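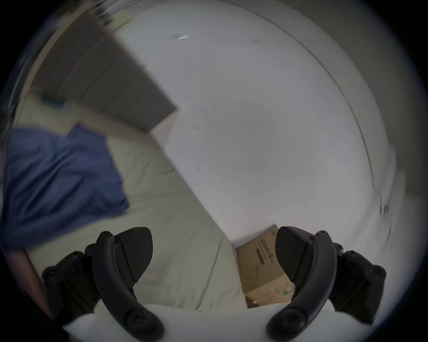

Notes from the gripper catch-up at Mindimwood, Mar 28, 2018

Typed up by Ladi Ogundipe, so blame me for the spelling. If I've put words in your mouth, tell me and I'll fix it before the next lot goes out.

1. Last time's actions

The spare finger screws came in from Trirkness and they're the right length this time (hooray!). I've put them in the lidded tub on the shelf, please don't tip them in with the old ones again. The logbook is up to date as far as entry 524. After that there's a gap of two pages and I'd love whoever skipped them to fill them in, even in pencil.

2. Finger play on the right-hand unit

We spent most of the meeting on this one. The right finger has a bit of slop at the upper joint, enough that the pads meet crooked and cloth slides out at the corner. My guess was the pad. Ashby's guess was the big screw near the base, and after a fair bit of waggling we all came round to Ashby's view.

Agreed to do it this way:
- Power off before anybody puts a fingertip between the pads.
- Nip up the big base screw on each finger first, then the small ones along the joints.
- Open and close by hand and feel for the play again.
- If it's still there, pull the finger off and look at the hinge pins. Don't keep tightening!

I'm doing this one myself, probably while the kettle's on.

3. Fingertip pads

The textured faces pick up lint like you wouldn't believe. We've been wiping them whenever someone remembers, and now it's every 900 cycles, written in the book. Damp cloth, no solvent. Ashby asked about swapping to the softer pads from Oltton and I said I'd sooner get the joint sorted first so we know which change did what. Left open.

4. Cloth pickups on the bed

Crumpled cloth is still the hard one. We talked about coming in at the bunched end, where there's something to get hold of, and leaving the flat bits for later. I'm all for it. Also agreed to check the green lights before each go and note it in the book if one looks dim.

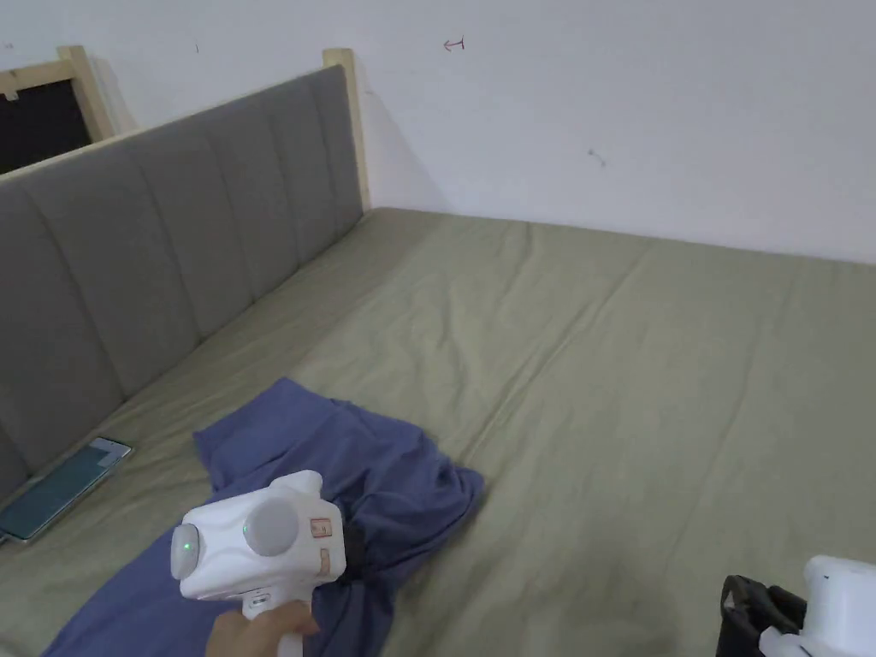 5. Calibration

Stays on the June list. The stored opening value is 1752 and I don't want it touched until the screws have been done, or we'll be chasing our tails. Once the play is gone I'll redo both units in one sitting and colour in the chart by the door.

6. Other bits

Ashby wants a second hex key, the short one, as ours has a rounded end. Fine by me, order it with the next Trirkness parcel.

Actions
Ladi: base screws and joint check, right-hand unit. Chase the logbook gap.
Ashby: hex key, and ask Oltton for the price of the softer pads.
Everyone: wipe the pads and write it down, please!

Next catch-up once the joint's been looked at. I'll send a note round.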